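Frequently asked questions: can a machine do my chores yet?

These are the questions that come up most often at our Friday open house in Narnwood, along with a few that arrive by mail. We've tried to answer them the way we would across the kitchen table, so please forgive us if we wander a little.

Can I buy a robot today that will clean my kitchen?

You can buy one that will clean the floor of it, and a good many of our visitors already have. The counters, the sink and the stovetop are another story. We have yet to meet a machine we'd trust to go from one to the next on its own while the family is out, and we'd be a bit wary of anyone who promised you one by March.

Why is picking things up so hard? My toddler can do it.

Oh, but think how long your toddler practiced! A hand feels a cup starting to slip and squeezes a little harder before you've even noticed. Most of the grippers we work with have two fingers and not much feeling in them, so the machine has to judge from what it sees where an object's edges are and how far to close. Shiny things fool it, very dark things fool it, and soft things change shape just as it thinks it has them figured out.

Genalyn Lagman runs our tabletop trials and keeps a shelf of what she calls the rude objects. A wet sponge is on it, and so is a plastic bag with one onion inside.

Do you train on real kitchens or on a computer?

Both, though the early rounds are nearly all on a computer. A simulated arm can drop a bowl 1253 times and we don't have to sweep once. Our Sirken program lets us change the counter, the lighting and the clutter between attempts, so the arm doesn't get too attached to one tidy arrangement. After that we move over to the real bench, and the success rate usually takes a tumble - friction in the real world is a stubborn thing, and so are crumbs.

What about shop floors? Surely they're further along.

They are, and by a long way. Elfriede Weidemann started on a packing line in 1983 and she'll gladly tell you that there were arms doing useful work back then. A shop floor can be arranged to suit the machine: the same part arrives in the same spot, facing the same way, all shift long. Your kitchen drawer makes no such promises.

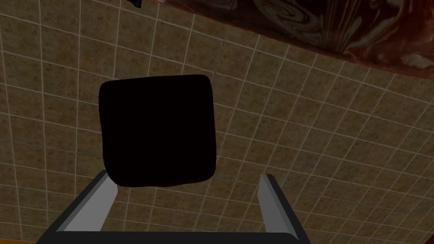

Will a chore robot need the internet to work?

It depends on the model. Some do all their thinking on board, while others send pictures to a computer elsewhere and wait for an answer, so ask the seller what still works when the connection drops.

Is it safe to have one around children and pets?

We'd say keep a grown-up in the room for now. Our own bench arms move slowly and stop when they meet resistance, but a slow arm can still tip a hot pan.

May I come and see one try?

Please do! The open house starts at 8 in the morning, and you're welcome to bring something from home for the arm to attempt, as long as you don't mind if it gets dropped.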